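Section 6: Setting up wash reminders and care notes

Okay, you've got Inach installed and your closet list is started. Now comes the part I like best — telling the app how you want your clothes and linens looked after, so you can stop keeping it all in your head. I put this off for ages when I first started using it, and I wish I hadn't.

Before you start: make sure you've finished section 5 and have at least one closet in your list. Mine are called Jullia and Elis, after my two girls (you can name yours whatever you like, but keep it short or the name gets chopped off on the home screen).

1. Open the closet you want to work on and tap Care.

2. Tap Add a note. You'll get a blank card with a space for the fabric, a space for the wash setting and a bigger box for anything else.

3. Copy what the care label says. I type mine in word for word, even the fussy bits like "reshape while damp," and then add my own remarks underneath.

4. Pick a drying method. If you choose Flat, the app asks how long to wait before it nudges you. I use 6 hours for thin things and bump it up overnight for anything heavy.

5. Tap Save. The card goes to the top of the closet until you add another one.

Note: you can link one card to lots of items. I have a single card for all our bath towels and it saves me so much typing!
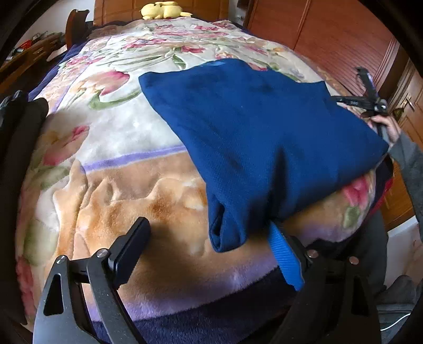 6. Go back to the Care screen and turn on Reminders. The first time you do this, your phone will ask for permission. Say yes, or nothing will ever pop up.

7. Choose how often you want to hear from it. The default is every 2 weeks, and for bedding I leave it right there. Sweaters I set to Only when worn, which means you tap the little hanger each time you wear one and the app keeps track.

8. Pick a quiet time. Mine goes from dinner until breakfast.

Caution: turning off Reminders for a closet also wipes the hanger taps for everything in it. It doesn't ask first. I lost a whole August of taps this way and I'm still a bit sore about it. If you only want a break, use Pause.

Sharing a closet

Marisol Cuadros, who shares the Correa Street laundry room with me, wanted to see my notes on wool, so I finally learned how this bit works. Open the closet, tap Share and type in the other person's email. They can read your cards right away, but they can't change them until you switch on Can edit.

Note: shared cards don't bring their reminders along. The other person has to do steps 6 through 8 on their own phone.

If the Share button is gray, you're probably offline. Close the app, check your connection and open it again. Mine came back on the second try. Moving on to backups, go to section 7.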